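Anyone moved a play kitchen out of the living room and regretted it?
Parenting > Toys and Playrooms
5 November 2018
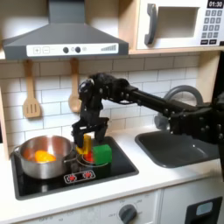 dottiemarsh wrote:
How do you get a 2 year old to play in a different room from you? Ours won't stay in the new playroom more than a couple minutes.

kettle_on wrote:
Put the toys back where you are. At that age they want to be near a grownup, the room doesn't matter to them. Try again in a year.

dottiemarsh wrote:
ugh. we painted it and everything. Got the Stestier shelves, a rug, the works. He goes in, grabs one thing, walks back to the kitchen and dumps it on my feet

Gajdos_fan_77 wrote:
Disagree with kettle. Mine played alone from 18 months becuase we practiced. Sit in there with him, read a book, don't join in. After a week go fold laundry in the hall. Then a little farther. Worked for both kids.

kettle_on wrote:
Worked for YOUR kids. My oldest would of screamed the house down. My second didn't care where I was. Same parents, same rug.

Gajdos_fan_77 wrote:
Sure but you never find out if you don't try it. A week is nothing.

pweena wrote:
Middle option, we did a split. Big stuff (play kitchen, train table) stays in the playroom, one small basket lives by the real kitchen. Swap what's in the basket on Sundays. Cut the dumping way down. Blocks are the best basket toy, they get used as food, cars, phone, whatever

dottiemarsh wrote:
Like the basket idea. How many toys in it tho

pweena wrote:
5 tops. More than that and it's just a second playroom on your floor.
- Paweena Rattanakul, tired mom, Irkanness

hal_in_the_hall wrote:
Is the playroom upstairs? Ours was and it got used for storage till they were 6. Moved everything to the dining room, eat in the kitchen now. No regrets

dottiemarsh wrote:
No, same floor but there's a door and a corner, he can't see me from in there

hal_in_the_hall wrote:
Take the door off. Seriously. 2 hinge pins, ten minutes, stick it in the garage. And turn the play kitchen so he faces the doorway when he's cooking, not the wall.

Gajdos_fan_77 wrote:
ok the door thing is smart

kettle_on wrote:
Door off I can get behind. Still say he's too little for the alone practice

Gajdos_fan_77 wrote:
It's not alone if she's in the hall??

kettle_on wrote:
She said he lasts a couple minutes. That IS his limit right now. Not gonna argue it all night

dottiemarsh wrote:
Doing the door tomorrow and the basket tonight. Will do the hall thing over the weekend when my husband's home, if it's a disaster I'll quit. Anyone know if the Jovix bins fit Stestier shelves btw? Store guy said yes, the box says something else

pweena wrote:
The small ones fit. Large ones stick out an inch and he will climb them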